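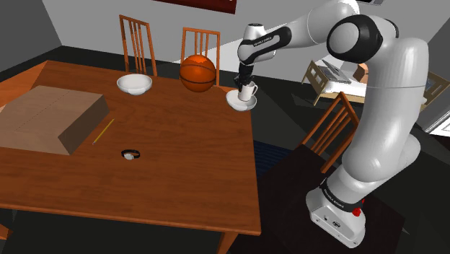
The mug lift in our practice room, with the gripper at the rim and the second bowl underneath.

Setting up your first mug lift in the simulator

Hello and welcome to the Nornby Robot Club's second worksheet. If you worked through the first one you will already have the arm waving about in an empty room, which is great fun for ten minutes and then leaves you wanting something to pick up. So this time we are going to furnish a room, put a few things on a table, and ask the arm to take hold of a mug. You can do all of it on a club laptop or at home, and if you only get halfway on Saturday, save your work and carry on next time. Plenty of us did it in two goes.

You will need the Dristov simulator (the version on the club laptops is fine), the Zullero parts pack, which has the furniture and the household bits in it, and a pencil and paper. I know, I know, but you will be writing down a lot of positions and it is much nicer to have them beside you than to keep flipping between windows.

Opening the room

Start Dristov, choose New Project and give it a name you will recognise later. We have a sad collection of projects called "test" and "test new" on the shared drive, and each one belongs to somebody who is still looking for it. Put your own name or initials in it, please!

From the Zullero pack, drag in the room called Study Bedroom. It comes with the wooden table, the slatted chairs, a rug, and the bed with a laptop on it. Leave the furniture where it lands for now. You can move the chairs later if you find the arm swinging into one, and it is well worth trying a few arm positions before you do, as a chair in the way makes for a rather good planning problem.

Next, bring in the arm. Its base wants to stand off the right-hand side of the table, so that the arm reaches over towards the far right corner. Click the base once and then press Lock. If you forget this step the whole arm will slide across the floor the first time it moves, and you will spend a while wondering what you did wrong. (Lock. It is always Lock.)

Putting things on the table

Open the Household drawer of the pack and add these, dropping each one gently from just over the tabletop:

Closed cardboard box, over on the left
Pencil, beside the box
Wristwatch, further forward
Two white bowls, one on each side of the ball
Basketball, between the bowls
White mug, at the right-hand bowl

It doesn't matter if yours don't match ours to the millimetre. Keep the open stretch of table to the right of the watch clear, though, because you will want it for the extra task at the end.

The basketball is a bit of a nuisance and I am very fond of it. It's the tallest thing on the table and it sits between you and any lazy straight-line path from left to right, so you are made to think about height early on. It also likes to roll. If yours wanders off when you press Play, open its properties, find Friction and nudge the slider up until it behaves, or set Start Asleep to Yes, and it will stay put until something touches it.

When everything is in place, press Play and let the room settle before you do anything else. Things dropped from a height bounce a little, and the positions you want to write down are the ones after the bouncing is over. Pause, click on the mug, and copy its position on to your paper.

Teaching the arm to get there

Go to the Steps panel. We are going to make 3 steps, and I would suggest naming them Above, Down and Close, so that anyone helping you can see at a glance where the trouble is.

For Above, type in the mug's position and then add a good bit of height. The gripper should be pointing straight down at this stage. If it comes in sideways, look for Wrist Angle and press the little Down arrow beside it. Run this step on its own a couple of times. You want it to arrive calmly, without knocking into the ball on the way.

For Down, copy the Above step and take the height away again, but not all of it. The fingers need to come to the mug's rim and stop there. This is the step that takes the most patience, so go down a small amount, run it, look at it from the side, and go down a small amount more. Do use the side camera. From the front it is terribly easy to believe you are touching the mug when you are still well short of it.

For Close, leave the position alone and change only the gripper. Set the force to 8 to begin with. Our younger members nearly always go straight for the biggest number they can type, and then the mug shoots off across the room and everybody cheers, so by all means try it once and get it out of your system.

Now run all the steps together.

If it goes wrong

The mug tips as the fingers arrive. You are probably coming down off centre. Move Above and Down by the same amount towards the middle of the mug and try again. A slight lean is nothing to worry about, especially with a bowl under it.

The fingers close on nothing. Look at the handle. If the handle has ended up between the fingers, turn the mug so that it points to the right, away from the arm's path, and press Play afresh.

The bowl comes up too. The gripper is too low. Raise Down a touch.

The arm stops partway and the panel turns yellow. It has been asked to bend further than it can. Move the base slightly nearer to the table, lock it again (Lock!), and rerun Above.

Everything runs dreadfully slowly. Close the other windows, and set Shadows to Simple. If that's no help, drop the solver setting from 3,000 to whatever your laptop can manage.

Going a bit further

Once you have a steady grip, add a fourth step called Up and see if the mug will come with you. After that, try setting it down on the clear part of the table without disturbing the watch. The Shin Schools Cup has a task very like this one in its beginner section, and anybody who can do it here in the practice room should feel quite at home there. You have 19 steps to play with under the cup rules, which is generous, but do see how few you can manage with.

Save your project to the Worksheet 2 folder when you are happy with it. Worksheet 3 uses the same room and the same table, and starts with the pencil.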